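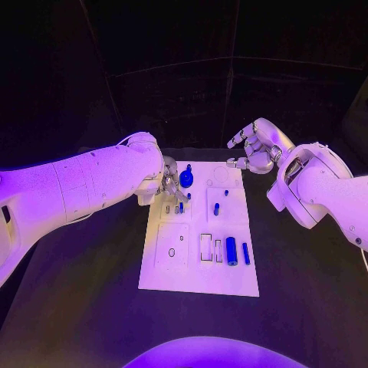

Articles > Opinion > Stores and Documentation

Previous Next Archive Subscribe Contact

Part numbers should carry no meaning

Aug 29, 2018

Most manufacturers above a certain size have a part numbering scheme, and most of those schemes try to say something. The first two digits give the commodity group, the next three the material, then a size code, then a letter for finish. A person who has worked with the scheme for ten years can read a number off a bin label and know what is in the bin. I think this is a poor reason to keep such a scheme, and that any company setting up a new item master should issue plain sequential numbers and put the description in the description field.

I spent several years maintaining the item master at Flulcombe, which makes valve assemblies. The scheme there was 11 characters long and had been designed for a catalog of 400 parts. It allowed one character for material. Ten digits and 24 usable letters (I and O were excluded) seemed generous at the time. When the material codes ran out, the engineering office began reusing the codes of discontinued alloys, with a footnote in the numbering manual. The footnote was on a page that purchasing did not have.

The failure is a general one. A meaningful number is a classification, and a classification is revised as the product range changes. An identifier has to stay fixed for as long as one drawing, one invoice or one field unit refers to it. When both jobs are given to the same string, one of them loses. Either the number is changed to match the new classification and the old records point nowhere, or the number is kept and its meaning becomes false. The second outcome is more common and does more damage, as experienced staff continue to trust what they read.

At Flulcombe we had a bracket whose number said brass. It had been steel since the second revision. Every new hire in receiving rejected it once.
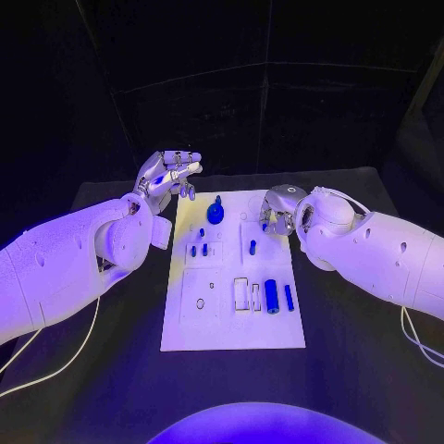

The usual defense of the meaningful number is speed at the bench. A picker with a list of similar items, the argument runs, can catch an error by eye if the number describes the part. I accept that this happens. I would only point out that the same check can be made against a printed description, which is easier to read and can be corrected without reissuing anything. Label stock is cheap. A bin label with a five-digit number and one line of plain text holds more than our 11 characters ever did.

The second defense is grouping. Sort the list by part number and all the washers fall together. This was a fair point when the list was a ledger or a card drawer. Any stock system sold now will sort on a category field, and an item can be moved from one category to another in a few seconds without its number being touched. Serier, the package we moved to, permits several categories per item, so a sealing washer can appear under both seals and washers. The old scheme made somebody choose, and different people chose differently. We found nearly 2000 items on file, of which 1611 remained after duplicates were merged. The duplicates were mostly the same part coded by two people who had each applied the rules correctly.

There are sensible limits. Fully random numbers are harder to issue and check than sequential ones, and gain nothing. Leading zeros should be avoided, as spreadsheets remove them. Start the sequence at 10001 or higher so that every number has the same length. A check digit is worth having where numbers are still keyed by hand. Revision level should be held in its own field, with a written rule stating when a change is large enough to need a new number. The usual test is interchangeability: if the new part can't replace the old one in every assembly that uses it, it is a new part. That rule causes more argument than the numbering does, and it ought to be settled first.

Supplier numbers are a separate matter. Rokex and Ko both use meaningful codes in their catalogs, and a buyer can't change that. Record them as cross-references. Don't adopt them as internal numbers, however convenient it looks for bought-in items, because a supplier may recode its range on short notice and will do so for its own reasons.

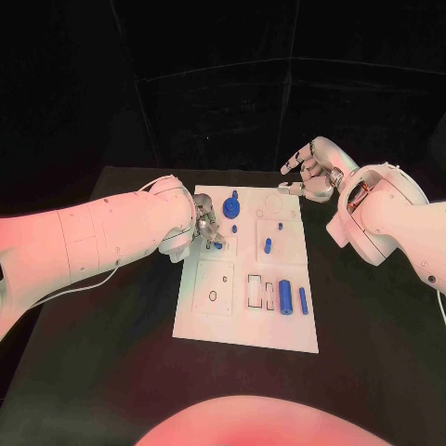
A small blue piece on a low raised plate, upper left of the board.

Conversion of an existing item master is harder to justify than a clean start, and I would not recommend it in every case. Drawings carry the old numbers, and so do castings. A workable compromise is to freeze the old scheme on a stated date, leave the existing numbers as they are, and issue sequential numbers to everything created afterward. Staff should be told in writing that the digits in the old numbers are no longer to be interpreted. We froze ours in May. The numbering manual has been withdrawn from the shop floor, and one copy is kept in the drawing office for reference.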